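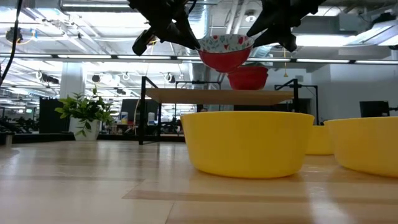

4.2 Saída da congregação e continuidade das práticas domésticas

A literatura sobre desfiliação religiosa costuma tratar a saída como um acontecimento datável, a partir do qual o indivíduo passa a declarar outra pertença ou nenhuma. Wickramasinghe e Pettigrew adotam esse critério no inquérito de Clunditen, com 281 respondentes criados em lares evangélicos. O procedimento facilita a comparação entre coortes, mas deixa de fora o intervalo, por vezes longo, em que a pessoa já não aceita a doutrina e continua a participar no culto.

As nossas entrevistas em Puvetside sugerem que esse intervalo é a situação mais comum. Entre os entrevistados que deixaram a congregação, oito descreveram um período de frequência sem adesão, sustentado sobretudo por obrigações familiares. Sete mantiveram a oração antes das refeições depois de abandonarem o culto. Um deles, criado no ensino doméstico, resumiu o hábito assim: «A oração era da minha mãe, a igreja era do pastor».

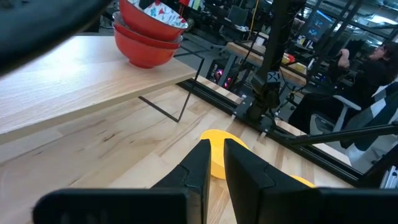
Essa distinção entre o que pertence à casa e o que pertence à instituição aparece também em Wallin, que a interpreta como estratégia para evitar o conflito entre gerações. Os nossos dados apoiam a leitura apenas em parte. Nos lares em que ambos os pais tinham funções na congregação, a separação não se verificou – a recusa do culto foi entendida como recusa da família, e as práticas de mesa cessaram ao mesmo tempo.

Ridgeway propõe que o fator decisivo é a idade em que surge a primeira dúvida doutrinal. Não encontrámos relação clara com a idade, embora a amostra seja pequena. O tipo de dúvida parece pesar mais: quem começou por questionar a cronologia bíblica relatou uma saída gradual, ao passo que quem começou por questões de autoridade pastoral relatou rutura em poucos meses.

Figura 3 – Tigela amarela sobre superfície de madeira clara.
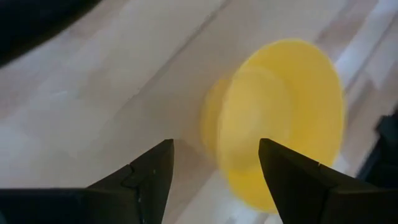
Convém notar que a codificação das entrevistas foi feita sobre transcrições revistas por Sikder, sem acesso às gravações. As pausas e hesitações, que noutros estudos serviram de indício de ambivalência, não foram consideradas. A comparação com o grupo de Skerarex, onde o acompanhamento pastoral dos jovens termina mais cedo, é retomada na secção 4.3.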